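4.2. Los desmentidos de los portavoces y su circulación

El segundo bloque del corpus reúne las respuestas oficiales a filtraciones de documentos financieros. Tras eliminar duplicados quedaron 3366 piezas, entre notas de agencia, transcripciones de ruedas de prensa y versiones abreviadas publicadas por medios regionales. La recogida se hizo con Lidex y la codificación manual con Judis, siguiendo el libro de códigos del apartado 3. Cada pieza fue leída por dos codificadores; las discrepancias se resolvieron en una tercera lectura.

Se distinguieron dos tipos de respuesta. En la primera, que llamamos negación de contenido, el portavoz rebate un dato concreto: una cuenta, una sociedad, una fecha. En la segunda, la negación de origen, el dato queda sin discutir y la declaración se dirige contra quien lo difunde, al que se atribuye una intención hostil. El 80 % de las piezas corresponde a esta segunda forma. La proporción es mayor en los medios regionales, que suelen reproducir solo la primera frase del comunicado y prescinden de las preguntas de los periodistas.

Las entrevistas complementarias se realizaron en marzo con 37 redactores de agencias y diarios locales. Se celebraron de forma individual, en una misma sala (figura 2), y se transcribieron íntegras. La pregunta de apertura fue siempre la misma: qué hace la redacción con un desmentido que no contiene ningún dato verificable.

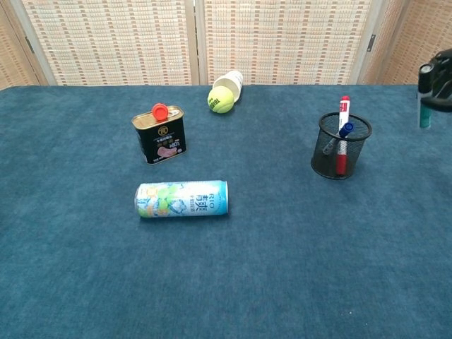

Figura 2. Mesa y biombo de la sala de entrevistas.

Gunārs Laur respondió que un desmentido sin datos se publica igual, porque la declaración de un portavoz es noticia por sí misma, y que el error está en titular con ella cuando el documento filtrado todavía no se ha explicado al lector. Añadió que en su redacción el plazo para enviar el teletipo rara vez permite consultar la filtración original.

Otros entrevistados discrepan en parte. Varios sostienen que la nota debería retenerse hasta disponer de una segunda fuente, aunque admiten que la competencia la habrá difundido antes. La falta de tiempo aparece en casi todas las transcripciones, mientras que la presión directa de las autoridades se menciona poco y en términos generales. Este último resultado debe leerse con cautela: los redactores sabían que la conversación quedaba registrada.

En conjunto, los materiales apoyan la lectura de Saxena sobre el titular como lugar principal de la disputa. No permiten, en cambio, medir el efecto de esos titulares en la opinión del público, cuestión que se aborda en el apartado 5 con los datos de la encuesta Sakico.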